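Pritari – Pinces portatives à deux mains
Référence catalogue 1011
Démonstration et prise en main à l'atelier de Hutstead

Présentation

La société Flurnico propose, sous le nom Pritari, une paire de pinces portatives destinée aux laboratoires, aux établissements d'enseignement technique et aux services d'intégration qui préparent des tâches de manipulation avant leur transfert sur bras robotisé. L'opérateur tient une pince dans chaque main et exécute lui-même le geste. Les trajectoires sont enregistrées puis mises à la disposition des équipes chargées de la programmation.

L'ensemble est proposé à la vente ou à la location. Il peut être examiné et essayé sur place, dans les conditions exposées ci-après.

Composition de l'ensemble

Deux pinces à doigts gris foncé, gauche et droite
Deux cubes de repérage imprimés, à fixer sous les doigts
Un harnais dorsal à bretelles réglables
Une mallette de transport
Un jeu de doigts de remplacement
Notice d'utilisation en français et en anglais

Les cubes de repérage sont livrés montés. Ils ne doivent être ni repeints ni recouverts d'un film brillant. En cas de choc, il convient de vérifier leur fixation avant toute reprise du travail. Des cubes de rechange peuvent être commandés séparément.

Caractéristiques

Ouverture maximale des doigts : 50 mm
Durée d'un enregistrement continu : 8 minutes
Nombre de séquences conservées en mémoire locale : 2000
Utilisation : en intérieur, sous éclairage stable
Entretien : chiffon sec, sans solvant

Journée de démonstration

Une journée de démonstration ouverte aux professionnels et aux enseignants se tiendra le samedi 23 mars 2024 à l'atelier de Hutstead, bâtiment Park. Elle fait suite à la séance de février, réservée aux établissements partenaires. L'accueil est assuré par Mme Silvia Tichý, responsable des démonstrations, à laquelle les demandes particulières doivent être adressées lors de l'inscription.

Le programme de la matinée est consacré à la présentation du matériel et au réglage du harnais. L'après-midi est réservé aux essais individuels. Chaque visiteur inscrit dispose d'un créneau au poste de travail et peut, à sa demande, recevoir une copie de ses propres enregistrements.

Les exercices proposés portent sur des gestes simples : saisir à deux mains un objet arrondi, le déplacer sur la table, le reposer à un emplacement convenu. Les visiteurs souhaitant effectuer un essai avec leurs propres pièces sont invités à en communiquer les dimensions à l'avance. Les objets tranchants, les liquides et les denrées périssables ne sont pas admis. 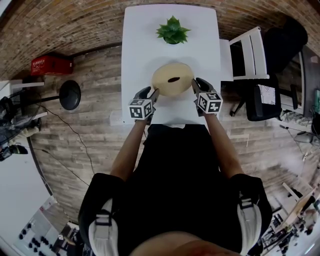

Il est recommandé d'aborder l'objet par les deux côtés à la fois, les avant-bras dégagés, et de maintenir une pression égale jusqu'à la dépose. Les personnes qui utilisent le matériel pour la première fois effectuent d'abord quelques approches sans saisie, sous la conduite d'un démonstrateur. Une tenue à manches courtes ou ajustées est conseillée. Les bagues et bracelets doivent être retirés avant l'essai.

L'accès au poste est limité à l'opérateur et au démonstrateur. Les accompagnateurs sont priés de demeurer en retrait pendant les enregistrements. Les mineurs sont admis en présence d'un enseignant ou d'un représentant légal.

Conditions de location et de livraison

La location est consentie par période d'une semaine, renouvelable. Un état du matériel est établi au départ et au retour. Les doigts constituent des pièces d'usure et sont facturés en cas de remplacement. La formation initiale, dispensée à l'atelier, est comprise dans le prix de vente ; elle fait l'objet d'un devis distinct pour les locations.

Les établissements publics peuvent commander sur bon administratif. Les devis sont établis au nom de l'organisme demandeur et mentionnent la référence 1011.

Inscription et renseignements

L'inscription à la journée de démonstration est gratuite et obligatoire. Elle s'effectue au moyen du formulaire de contact de Flurnico, rubrique « Pritari – démonstrations », en précisant le nom de l'organisme, le nombre de participants et le créneau souhaité. Une confirmation écrite est adressée à chaque inscrit et doit être présentée à l'accueil du bâtiment Park.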